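I moved to a town with a proper public library at 26, and I still get a little thrill walking in. You can just take things home! Cookbooks, field guides, a waffle iron (ours lends those too), a stack of old crime novels with somebody's tea stains on page 69. My argument is a simple one – libraries should stop charging late fees, all of them, this year.

I know the case for fines. My neighbor Ildikó Virág makes it every time we share a bus, and she makes it well: people borrow more carefully when there's a price on forgetting. Maybe some do. But I grew up in a house where a ten-dollar fine meant we quietly quit going, and it took me years to walk back through those doors. Those books never came back either, so the fine didn't even do its one job. 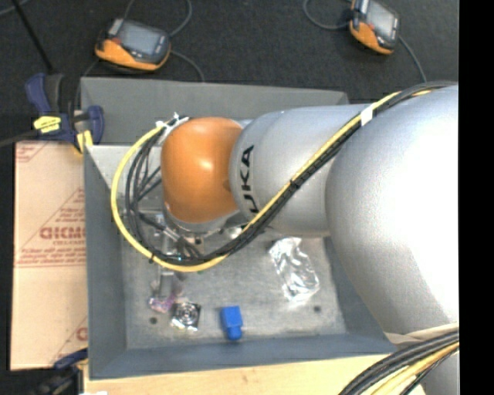

The branch in Brerkow dropped its fees last April, and I love what it's like there now. Kids come in after school with bags of overdue comics and hand them over without that hunted look. Aishwarya Ramasamy, who runs the front desk, told me 1,589 lapsed cards have been used again. That's a small town's worth of readers, and I want every one of them!

Keep the reminders, by all means. Charge for a lost book if you must, and let people pay it off slowly. But a book that's ten days late is usually a book somebody is still reading, and I'd like to let them finish the chapter.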